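4.2 Time use in tied rapid games

We now come to the part of the study we enjoyed most. Section 4.1 showed that club players spend their clock time very unevenly across a slow game. In rapid tiebreaks the picture changes, and it changes in ways that surprised both of us. Our set holds 228 rapid games, all played as tiebreaks after a drawn two-game match in the Konitow Open or the Travar Cup, and every one of them was recorded on a board that logged the time of each move. Having the full clock record for games at this level is a real treat, and we are grateful to both clubs for letting us use it.

For each game we split the moves into opening, middle game and ending, using the same cut points as before (Table 2). We then looked for what we call a long think, meaning any single move that used up more than a tenth of the player's starting time. Most games had at least one. What we had not expected was how often the long think came right after the opponent left known theory, even when the reply was simple and the position was close to level. Players seemed to be paying for the surprise itself! This fits well with what many coaches tell their students, and it is nice to see it turn up so clearly in the clock data.
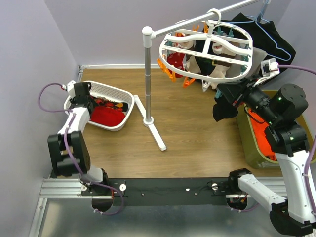

Figure 5. Workspace with two arms mounted on a black plate and a white basket on the floor.

Long thinks also tended to come in pairs. When one player stopped to think, the other often did the same within the next few moves, and the second think was usually the shorter of the two. We call this an echo. In Figure 5 the two arms share one black plate, with a white knob near the base of each, and we treat the two players in much the same way, as separate units fixed to a common base. The common base in our case is the position on the board. Each side moves on its own, but both are tied to the same problem, and a hard problem for one is very often a hard problem for the other.

Echoes were strongest in the middle game and nearly vanished in the ending. We looked closely at the 27 games that reached a rook ending with both players short of time, and here the pattern turned around completely. A long think by one side was met by a string of very quick replies from the other. Carmela Leone, who went through all of these by hand, found that the quick replies were often good ones, and she marked several as the best moves of the whole game. Players had plainly been using the opponent's time to prepare. We find this one of the most charming results in the paper, and it deserves a study of its own.

A word on rating. We had thought that a gap of 200 points or more would make the echo weaker, with the stronger player simply moving on. The data gave us no support for this. The echo was present in games with a wide gap and in games between near equals, and we could not tell the two groups apart with the methods of Section 3. Ubaldo Caruso has suggested that the Stuklow method of grading positions by difficulty might bring out a difference, and we return to that idea in Section 6.

Finally, color played a smaller part than we had guessed. White had the first long think more often in the opening, but by the middle game the two sides were level.

Print this section | E-mail this section

Related items
Opening choice after a drawn first game
Clock habits of junior players in the Travar Cup
The Farina pairing system: a short review

Contact | Copyright 2019 the authors | Back to top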